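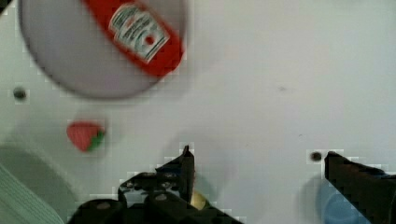
*Ketchup bottle lying on a gray plate.*

# Vindport station: concourse and platform walk, June

Walked by Cyril Bloxham, checked by Socorro Restrepo. Started 6:10 a.m., before the first northbound. Marks are OK, FIX or WATCH.

## Entrances and ticket gates

- [x] Street doors open and close fully — OK
- [x] Mats flat, no curled corners — OK
- [ ] Wide gate, east side — FIX. Sticks half open when a stroller or large bag goes through. Same fault as last month. Keep it staffed during the morning peak until the Indura technician has been.
- [x] Emergency release on all gates — OK. Tested with the gate line closed to passengers.

## Concourse

- [x] Exit routes clear — OK
- [ ] Queue barriers — WATCH. The line for the Bunting service backs up past the foot of the stairs. Barriers need to turn left at the pillar. CB moved them during the walk, but the floor tape still shows the old layout.
- [x] Extinguisher 383, by the ticket office — OK. Pin and tag in place.
- [ ] Departure board — FIX. Bottom row dark. Passengers for the late trains are asking at the window.
- [x] Seating — OK. One loose armrest tightened.

## Food counter and staff kitchen

- [x] Walkway in front of counter clear — OK
- [x] Power cords away from sink — OK
- [ ] First aid box — FIX. Burn dressings out of date. Socorro has ordered more. 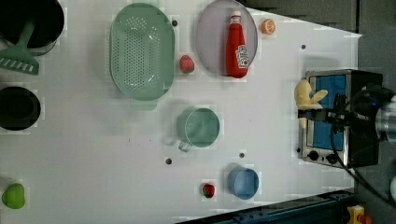

*Tabletop with green colander, slotted spatula and strawberry.*

## Platforms 1 and 2

- [x] Yellow edge line readable along full length — OK
- [ ] Tactile paving, platform 2 — FIX. Two tiles rock underfoot near the shelter. Coned off. Clistudance has the job, order 1820.
- [x] Help points — OK. Both answered within 10 seconds.
- [ ] Drain at south ramp — WATCH. Leaves cleared from the grate. Look again after heavy rain.
- [x] Platform lights — OK

## Crowd plan for the holiday weekend

- [x] Agreed limit of 1000 people on the concourse posted in control room
- [x] Radios charged and labeled
- [ ] Loudspeaker, platform 1 — FIX. Words are hard to make out at the far end. Use the handheld until it is repaired.
- [ ] Spare high-visibility vests — WATCH. Mostly large sizes left.

**Comment from S. Restrepo:** Wide gate and loose tiles come first. The board can wait if the window stays open late. Please redo the floor tape before the next walk, and put the cone count on the sheet next time.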